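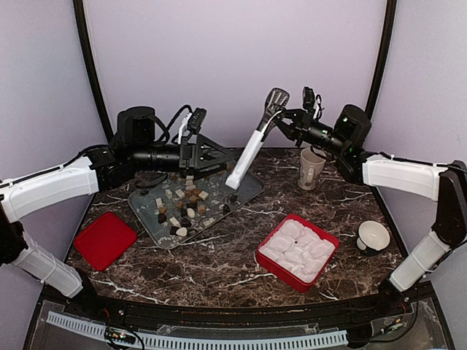 Fig. 1. The confectionery cell at Luo, both arms over the table. The right gripper has the spatula.

Session 12: The dropped tool fault

Today is my favorite session of the whole course, because we get to take a real failure apart! Please read these notes before you come to the lab. The cell in the figures is the one you will be using, and the task is the one from session 11: two arms, a tray of small sweets and a red box to be filled.

What happened

On 26 Jul 2022 the cell was running under the Fluseck controller with the Zalside task script. During run 641 the right gripper was carrying the spatula across the table when it let go. The spatula landed handle first on the rim of the tray and slid off. The arm carried on. It went through the complete scooping motion with nothing in its fingers, came down lower than it should have, and pushed the tray sideways until the operator hit the stop.

No one was hurt and the only damage was a scratched tray. But think about what the software believed during those seconds. The script had a variable called tool_held, and it was still set to true. Everything after the drop was planned for a tool that was lying on the table.

Why the fault stayed hidden

The gripper does report its finger position. The old script read that value one time, right after the grasp, and then never looked again. A smooth spatula handle can creep in parallel fingers, especially when the arm changes direction quickly – and a creeping handle gives you very little warning before it is gone.

There was a second check, the motor current limit, which should have caught the contact with the tray. It was set to 59 percent. That number came from an earlier job at Trindodau with much heavier parts, and it had been copied over with the rest of the settings file. A light metal tray on a smooth table slides long before you reach that limit, so the arm never felt anything it was told to care about.

I love this case because each piece did exactly what it was written to do. The gripper closed, the position was read, the limit was in place. Put them together and you have an arm pushing a tray across a table!

Two arms make it harder

Look at how much of the table both arms can reach. When one arm shifts the tray, the other arm's pick positions are wrong as well, and it has no idea. In run 641 the left arm was waiting, so we were lucky. If it had been on its way down to a pick, it would have been aiming for a spot where the sweets used to be, possibly straight onto the tray edge. 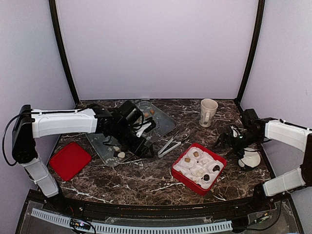 Fig. 2. Left gripper over the tray, right gripper between the mug and the open box. Tongs on the table.

The tongs bring up the same question as the spatula. Any hand tool adds length beyond the fingertips, and the controller only knows about that length if somebody tells it. For each tool, write down the offset, where on the handle it should be gripped, and what the arm must do if it is lost.

What was changed

Finger position is now read all the way through a carry. If the fingers close past the width of the handle, both arms stop and hold. The current limit has its own value for each task, and the script refuses to start if that value is missing. After any stop, the tray position has to be confirmed before either arm may move.

Lab work

Work in groups of 2. Stay outside the reach of both arms whenever the drives are on, and keep one person at the stop button with no other job.

1. Draw a timeline of run 641, from the grasp to the stop. Mark every point where the software and the table disagreed.

2. Find a drop that the new finger check would still miss. (There is at least one. Think about something thin.)

3. Write the recovery steps for a tool dropped into the box, where it could be lying on top of sweets.

4. Decide whether the waiting arm should stop where it is or back away first. Both answers can be defended, so bring your reasons.

Bring your timeline on paper. In August we move on to cable wear, and the loops over the elbows will be our starting point, so take a good look at them while you are in the lab.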